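Frequently Asked Questions - Notes from Nallent

Print this page | E-mail this page

These are the questions that come up most in the comments and in my inbox. I update the page when a new one starts repeating.

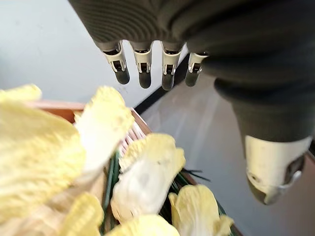 Who writes this blog?

I do. My name is Barbara Rutkowska and I live in Nallent with my husband and a dog. Iolo Wogan writes a guest post once a month, usually about walking. Anything without a name on it is mine.

How long has it been going?

I have been writing here for 11 years. It started as a way to keep my family up to date while I was off work with a bad back, and I kept going after I went back. There are more than 3,828 comments on the site now, and I have read all of them.

Is this a health blog?

No. I write about my back when there is something to say, and about the house, the garden, books, and my mother's recipes the rest of the time. If you only want the back posts, use the "Back" category in the menu. It has 153 entries. The early ones are short.

How is your back these days?

Mostly fine. I can drive, garden for an hour or so, and sit through a movie if I get an aisle seat. I still can't carry a full suitcase up stairs. When I have a bad spell I usually say so in a post, so if I haven't mentioned it you can assume things are normal.

Can you tell me what exercises you do?

I would prefer not to. Mine were given to me by a physical therapist at the Karkbridge clinic who had examined me, and she changed them several times. Please ask someone who can look at you in person.

You haven't posted in two weeks. Are you all right?

Probably. I aim for two posts a week but I take most of August off, and I skip weeks when work is busy. If I know I'll be away for longer I put a note at the top of the front page.

Why hasn't my comment shown up?

First comments from a new name wait until I approve them. I do this in the evening, usually after 8 p.m. Once one has gone through, the rest should appear right away. Comments with more than two links go to the spam folder and I don't always catch them there - send me an e-mail if yours has been missing for a few days.

Do you delete comments?

Sometimes. I take out advertising, anything unkind to another reader, and advice telling someone to stop a medication. I don't take out comments that disagree with me.

Where is the Trullamley series?

Those posts covered the year we rented the cottage at Trullamley. The links broke when I moved the site to a new host. The text is all back now, but some of the photos are still missing. Start with "Keys" and use the "next" link at the bottom of each post.

Which lentil soup recipe is the right one?

There are two. The one marked "Sachdeva" came from our old next-door neighbors and is the one I make. The other is my mother's, and it needs a ham bone.

Can I get new posts by e-mail?

Yes. Put your address in the box on the front page and click the link in the message you get back. There are 468 people on the list. To stop, use the link at the bottom of any e-mail.

Do you accept guest posts or sponsored posts?

No to both, apart from Iolo's. I don't review products either, so please don't send any.

Can I quote from a post?

A paragraph or two is fine with a link back. For anything longer, e-mail me first. I usually answer within a week.

Print this page | E-mail this page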